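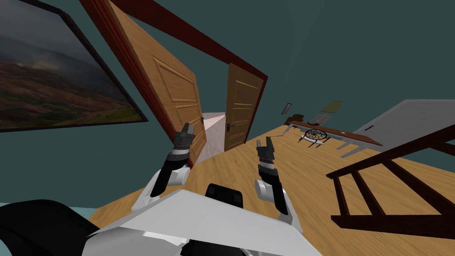
Getting head and wrist camera views lined up in Drillarus

Quick write-up, been meaning to do this since November. Covers Drillarus with the Dumano scene pack, two-arm robot on a mobile base, one head camera and one camera per wrist. If you only have a head camera you can skip steps 4 to 6.

I'm assuming it installs and runs on your machine. If it doesn't, sort that first, the readme is fine.

What you'll end up with

A replay where every camera is saved against the same sim tick, the right way up (or at least a way up you chose), and a small check script that shouts when one of them drifts. Takes an afternoon. Took me most of a Thursday but I did it in the wrong order.

Before you start

Close anything else using the graphics card. The renderer won't complain, it just gets slow and then your timings mean nothing.

Back up the scene config. Drillarus rewrites it on exit and drops your comments. Yes, all of them.

Check the port. Mine is on 3758, the docs say to pick your own. Whatever you pick, put the same number in the server config and in the Cormier client. There are two places in the client. Grep for it.

Step 1. Load the scene and freeze it

Start the server with physics paused. You want the robot placed, arms in the ready pose, nothing moving. Ready pose for me is both arms up and both grippers in the head view, so you can tell left from right straight away.

Set the seed. I use 2987 for everything so runs can be compared. Any number will do, but write it down somewhere that isn't the terminal.

Step 2. Head camera first

Grab one still from the head camera. Look at it properly before going on. Things to check:

Are both grippers where they should be? If left and right are swapped, the camera is probably mirrored. Check the image flip flag before you touch the arm names.

Is the room level? A tilted room usually means roll on the head mount. Might be on purpose, if the neck joint has been randomised. Print the neck joint values and compare with the camera pose. If the joints are all zero and the room still leans, the mount transform is wrong.

How much of the robot's own body is in view? Some is fine. If the torso fills half the picture you'll want to pitch the camera up a bit, or mask it later.

Dont fix roll by rotating the saved image. I did that once. Pictures looked lovely and every single projected point was wrong. Fix it in the mount transform, reload, grab again.

Step 3. Write the mount transform down

Position, then rotation, then which frame it is relative to. That third bit is the one people leave out. Head camera goes relative to the head link, wrist cameras relative to the wrist link and NOT the finger links, or the view will slide about when the gripper opens.

Rotation order: Drillarus wants w first in the quaternion. Cormier wants w last. If you copy between the two without swapping, you get a view that is nearly sensible, so you can lose an hour to it. Ask me how.

Step 4. Wrist cameras

Same routine, one at a time. Turn the other wrist camera off while you do it, saves confusion over which window is which.

With the arm in the ready pose the wrist camera points wherever the hand points, so with the hands up you'll get a view of whatever is above or beyond them. Often not much. A big flat patch of wall colour and one piece of furniture at a funny angle is perfectly normal and does not mean the render is broken. What you're after is the fingertips coming in from the same edge every time.

Open the gripper, grab a still, close it, grab another. The fingers should move in towards each other and nothing else in the picture should shift. If the background moves too, you've parented to a finger. Back to step 3.

Next, near clip. If the fingertips have bits sliced off or you can see inside them, the near plane is too far out. Bring it in a little at a time.

Step 5. Line up the timing

Default behaviour is each camera renders when it feels like it. Fine for looking at, useless for replay.

In the camera block set the trigger to "tick" for all of them, and set the same interval. Then set the replay to wait for all cameras before it steps. It's slower. Live with it.

Each saved still should carry the tick number. Open a few pairs by hand, head and wrist, same tick, and see whether the gripper opening agrees. If head shows the fingers open and wrist shows them half shut on the same tick, the trigger setting hasn't been picked up. Restart the server, not just the client.

Step 6. Check the finger edges in the wrist view

This is the bit the check script leans on. The fingers are the only thing in the wrist view you can count on, the rest depends on where the arm has gone.

Save one reference still with the gripper fully open. For each new still with the gripper fully open, compare just the strip along the edge where the fingers come in. I take the bottom 80 rows. Fingers in the same place, pass. Fingers moved, fail and print the tick.

Use the edge of the finger, not its colour. Light changes as the arm swings round and a plain colour match will fail you for no good reason.

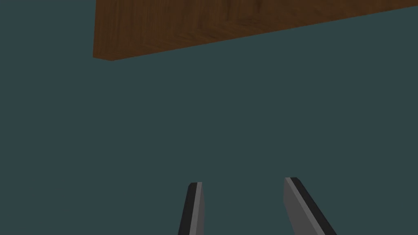 Step 7. Run the whole replay

Load the Darnum replay file (comes with the scene pack) and let it go start to finish. It's 1247 ticks. Go and make tea.

Then run the check script over the output folder. You want zero fails. If you get a handful right at the start, that's the arms settling, skip the opening ticks and run again. Fails scattered all the way through means timing, step 5. Fails from one point onward means something got knocked, usually a joint limit, have a look at the log near that tick.

Things that went wrong for me

Black wrist images. Camera was on but the render layer was off. Seperate setting, same menu.

Head view fine, wrist view upside down. Some gripper models have the wrist frame turned half way round. Rotate the mount, leave the gripper alone.

Everything fine until I changed the scene. The pack stores camera overrides per scene, so your nice transforms only apply to the one you edited. Copy the block across.

Replay stops dead part way. Disk full. Check this one first really.

Still to do

Depth images. Same steps should work but I've not tried the check script on them yet. Also want to get the mask for the torso done in Drillarus itself instead of afterwards. Will add it here when it's working.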